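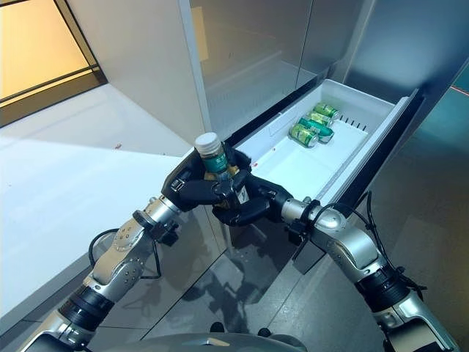 茶水间引入机器人补货以后，原来负责补货的员工做什么？

他们大多留在原岗位，搬运和摆放的时间减少，检查库存、处理异常和教机器人认新商品的时间增加。这是我们小组在Storkton办公楼做完访谈后得到的主要结果，下面分几部分说明。

一、项目背景

Storkton办公楼里有184名员工，茶水间由行政后勤组管理，饮料放在冰箱抽屉里，过去全部由人工补充。去年后勤组和Grurnik公司合作，试用一套叫Nurus的双臂机器人，做取放瓶装和罐装饮料的工作。我们的课程作业要求选一个正在发生自动化的工作场所，观察人的工作内容有什么变化，所以选了这里。

二、调查方法

我们在二月去了现场，观察了早上补货和下午收尾两个时段，并访谈了9个人，包括后勤员工、Grurnik的现场工程师和几位经常使用茶水间的办公室员工。访谈提纲见附录一。有一位后勤员工不愿意录音，我们只做了笔记。后勤组长Vichien Tanasarn给我们看了引入前后的排班表，但要求不附在报告里，因此本文只写文字结论。

三、工作流程的变化

引入之前，后勤员工早上从仓库推货上来，开抽屉，把旧货往外挪，再放新货。弯腰和蹲下的动作很多，年纪大一些的员工说腰不舒服主要是这个原因。

现在推货仍然是人做，箱子也是人拆。机器人负责把瓶子和罐子拿起来，放进抽屉或者从抽屉里取出。横放的罐子容易滚动，位置每次不一样，工程师说这一类比直立的瓶子难处理。抓取失败的时候，机器人停下来等人，员工走过去把东西摆正，在平板上点继续。

两位员工告诉我们，最不习惯的就是这个“等”。以前自己干活，节奏自己定，现在手上做着别的事，听到提示音就要过去。排班表上没有写这部分时间，但它确实占用人的注意力。

四、手部的检查

每天开始工作以前，员工要检查机器人的手。检查内容写在一张塑封的纸上：手指外壳有没有裂开，线缆有没有缠住或者被夹住，指尖有没有粘上饮料。腕部有一个小相机，员工可以从画面上看手指附近的情况，看不清再走近看。
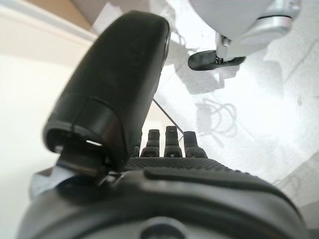 图2 腕部小相机的近距离画面，左侧为黑色夹爪手指，右上方为白色部件

这项检查原来由Grurnik的工程师做，试用第二个月交给了后勤组。培训在Ibrahim会议室进行，一共100分钟，前半段讲安全，后半段到机器人旁边练习。多数人觉得检查本身不难，难的是判断什么算正常。比如外壳上的轻微擦痕不用报修，裂缝要报修，刚开始大家都会去问工程师。后来有人在纸的背面补写了几条，我们去的时候大家用的就是这个补写过的版本。

五、员工的看法

对体力负担，受访的后勤员工意见比较一致，认为减轻了。对岗位前景，意见不一致。有人认为会修会调的人更不容易被替换，也有人担心等机器人稳定以后，后勤组会减少人手。组长的回答是目前没有减人的计划，试用结束后再讨论。我们没有看到书面文件，所以不对此下判断。

另外，检查和处理异常属于新增的工作，岗位说明还没有改，工资也没有变。三位员工主动提到这一点。办公室员工对变化感受较小，提到的主要是机器人工作时要绕着走，想拿饮料得等一会儿。

六、不足与建议

我们的访谈人数少，而且都在同一栋楼，结论不能直接用到仓库或者工厂。观察时间也短，没有遇到机器人长时间停机的情况，那时人手怎么安排只能听员工转述。

建议后勤组把等待和处理异常的时间记进排班，把检查工作写进岗位说明，并把纸背面补写的内容整理成正式的检查表。提示音可以分成急和不急两种，这条是一位员工提的，我们觉得合理。

分工：现场观察和访谈由全组完成，第三、四部分的初稿由两名组员分别执笔，统稿时删去了重复的访谈内容。

附录一 访谈提纲
1. 您现在一天的工作从哪一步开始？
2. 哪些事以前做、现在不做了？
3. 哪些事是新增的？
4. 机器人停下来的时候，您通常怎么处理？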